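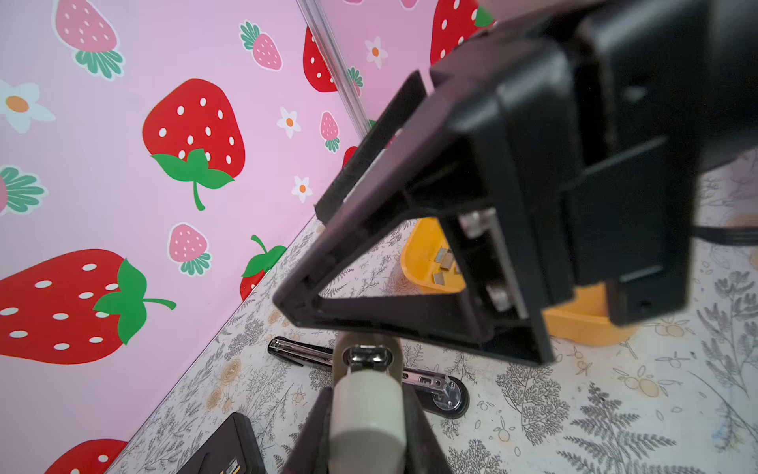
Can a robot arm tidy a desk for you yet?
Partly. It can pick up one hard object and drop it in a bin, most of the time, if you set the job up for it. A whole messy desk, no.

What follows is how we test pick and place at Pakus. Quick version, Shahnaz Bhattacharjee has the long one.

1. Pick your objects. Stapler is a good first one. Shiny metal, odd shape, and it can lie on its side, which is where most grips go wrong. Leave pens for later.

2. Put down a busy floor. Plain white flatters the vision. We use a printed surface, leaves and fruit, strawberries on the wall. If it only works on white it dosen't work.

3. Container goes in last. Keep it clear of the wall or the fingers will clip it.

4. Check finger pads. Wipe, dry, then run. Worn pad = slipping on chrome, every time.

5. Run it. Hands out. Note every try incl. the ugly ones. A drop is a fail, a nudge and regrab is a pass but mark it "R".

6. Move things between tries. Turn the stapler over, swap ends. Same spot every time tells you nothing.

Our February numbers: 2180 tries, 1646 passes. Slowest pass was 17 seconds. Hanneke De Bruijn did the same pick by hand before she'd put her coffee down.

So for chores: sorting hard items into a bin, worth trying. Cables, loose paper, anything soft, wait. Drawers we havent tested.

Log sheet goes in the Reller folder, new tab each day pls. Next round starts Monday, 11 objects.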